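Home | Features | Garden & Home | Shop Talk | Archive | Contact

Filed under: Shop Talk / Flowers

What Does a Red Rose Owe You?

29 April 2018

The owner of Kovow, a cut-flower shop with one counter and a cold room at the back, has been selling red roses since 1998. I came in with a grudge. My last dozen had drooped before the weekend was over, and I had followed the card to the letter.

"The card is mostly there so you feel looked after," she said. She asked that I leave her name out of this, as two of her suppliers read the site.

I asked about the sachet of flower food. She uses it, but she doesn't believe half of what gets said for it. "Clean water does most of the work. If you put food in a dirty vase, you've got food in a dirty vase." What about pennies, aspirin, a spoonful of sugar? She made a face. I asked whether she had tested any of them. "A couple, years ago, badly." I gave her credit for the second half of that answer.

The variety she sells most of is listed by her wholesaler, Brusari, as "velvet grade." I said that sounded like a term made up to add a dollar to the stem. She agreed that it probably was, then told me to look at the petals anyway.

I looked. The red is deep and matte, and it goes nearly dark in the folds. I'm less sure it is worth the dollar.

What interested me more was the part under the bloom. Buyers stare at the petals, she said, and she would sooner they looked at the sepals and the stem. "People want it straight as a ruler. Why? It's a plant." A bend doesn't bother her unless the neck goes soft right under the head.

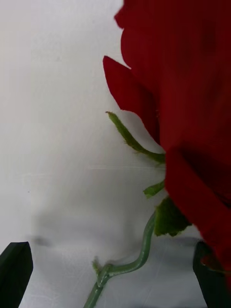 The stem question

I pushed her on this, because a shop with curved stems to sell would say exactly that. She didn't argue. In October she had 2 buckets from a grower in Plundau, all of them crooked, and she marked them down. So they're worth less? "They sell for less," she said. "I took some home myself."

Her own routine is dull. Recut the stems, strip any leaves below the waterline, change the water every other day, keep the vase away from the fruit bowl. She won't promise a number of days, and she thinks shops that do are guessing.

I asked if my dead dozen might have been old when I bought them. "Might have been. Did you squeeze the base of one?" I had not. She says a firm base is a good sign. I have read the opposite advice about squeezing, mainly from people who don't want their stock bruised, and she laughed at that and sold me three.

Recent in Shop Talk
Thomas Hardware and the case against cheap pruners
Is a glass vase from 2000 vintage yet?
Potting mix, read label by label

Previous | Next | Back to top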